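Bungate Residents' Association
Minutes of the November meeting, Thursday, 7:00 p.m., community room
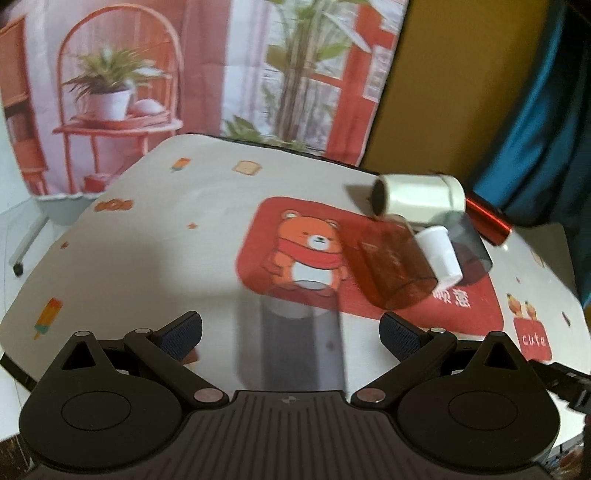 1. Minutes of the last meeting

Approved with one change. The line saying the side gate "has been fixed" now reads "has been reported as fixed." Two members tried it on the way in and it still doesn't latch.

2. Parking permits

Kandasamy, the management company, sent a written report and no one to answer questions about it. The report says the new permit system is "performing well." Members asked by what measure. The report gives 93 permits issued and doesn't say how many were asked for, how many were refused, or how many cars without a permit were ticketed. The chair will write back and ask for those figures before the next meeting. It was pointed out that the chair wrote back in the spring too.

3. Laundry room

Skusar has quoted $2,958 to replace the dryer vents. The quote is one page with no breakdown of parts and labor. It promises drying times "up to" 12 minutes shorter. Several members said "up to" could cover no change at all. One member was in favor of going ahead anyway, as the vents are old and a second quote would only slow things down. After a long discussion it was agreed to ask Skusar for an itemized quote and to get another from a different firm. Approved, 2 against.

4. Ikus app

Ikus offered a free trial of its building message app. The secretary had read the terms and reported that the trial turns into a paid plan unless canceled in writing. There was also doubt about whether people who ignore the bulletin board would read an app. A member said her last building had something like it and it was mostly complaints about cooking smells. No action. The bulletin board stays.

5. Hallway lights, second floor

Still flickering. Kandasamy's report lists this as "monitored." Members asked that the minutes show that monitoring a light is not a repair.

6. Other business

The bike rack request was carried over again. Someone asked whether the rack was in last year's budget. The secretary thinks so and will look.

Leaf pickup: no date from the city yet.

Meeting closed at 8:40 p.m. Next meeting same room, date to be posted by the mailboxes.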